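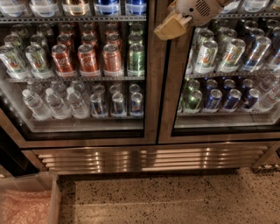
Volume 14, Issue 3, page 22

Before the price, the door

When Yanling Mao began to plan the equipment for the staff canteen at Totora, she made a list with two columns. In the first column she wrote what the canteen already had. In the second column she wrote what must be bought if a robot should take over the drinks. The second column was longer than she wished.

"Everybody asked me the price of the robot," she says. "I understand this question. But I had to answer with other questions. Which cooler? Which door? Who fills it in the evening?"

Mao is the operations manager at Totora, where the canteen serves 251 people on a full day. I met her together with Dexter Enriquez, who came to the company to prepare the automation budget. They share one desk, and on it was a printed plan of the kitchen with many corrections in pencil.

The task sounds small. Cans and bottles come to the storeroom, somebody carries them to a steel cooler with two glass doors, and somebody puts them on the wire shelves. Enriquez thinks that this is a good first task because the objects are known before. A can of Coca-Cola has the same shape in every delivery. A can of 7UP also.

"The can is the easy part," he says. "The cooler was designed for a human hand and a human shoulder. If you hold a door open with your hip, you don't think about it. When I make a budget, I must think about it, because the hip costs money."

For this reason the door became the first real point in the plan. They considered three ways: a second arm, a motor on the door, or an open cooler with no door at all. The open cooler was the cheapest to work with and the most expensive to run, and Mao did not want to pay for cold air in the dining room. The motor for one door was offered at 810 dollars, with fitting. She was ready to sign, and then she noticed that the cooler has two doors and the offer was for one.

"I was a little ashamed," she tells me. "I am the person who reads offers twice."

Enriquez advises other buyers to put the shelves in the plan as early as the machine. Wire shelves let the cold air move, but a can can catch on a wire when it is pushed to the back. They ordered flat inserts to try on one shelf before buying for the others. He would also ask the supplier how deep the arm can reach, and ask to see this with the full row, when the front cans are already standing there. A demonstration with an empty shelf did not tell him much.

The floor gave them less trouble than he had feared. It is hard and level, and a wheeled base needs nothing more. The budget has a line for marking tape and a line for moving one electrical socket. The socket took longer than any other line, for the landlord had to agree.

I asked if they compared many suppliers. They asked four and received full answers from two, Esen and Stumo. Esen offered the machine for sale, with training for two persons. Stumo offered it on lease for 918 dollars each month, with service included but without the grippers' soft pads, which wear out and are sold separately. Mao does not find this unfair. She only wishes that it stood on the first page.

"With a lease I can go back," she says. "With a purchase I must be right. In November I did not feel that I was right, so I asked for a lease with the possibility to buy."

There was also resistance, and she speaks about it openly. Lorna Pangilinan, who leads the canteen team, was worried that the hours saved would be cut from her people. The agreement now says in writing that these hours go to the kitchen for the first year. Pangilinan also asked for one thing which was in no offer, a simple way to stop the work and fill the cooler by hand at lunch. It is now a condition of the contract.

"Lorna's list was better than ours," says Enriquez. "She knows which shelf is empty first. We had planned to fill all shelves the same."

He keeps 174 dollars in the monthly plan for small things: pads, cleaning, a broken bottle. Mao thinks it is too little and he thinks it is enough. They have not solved this yet, and the line is marked in yellow.

The decision about the lease will be made after the trial period. Until then the evening team continues to fill the left side by hand on busy days, and Pangilinan writes down how long it takes.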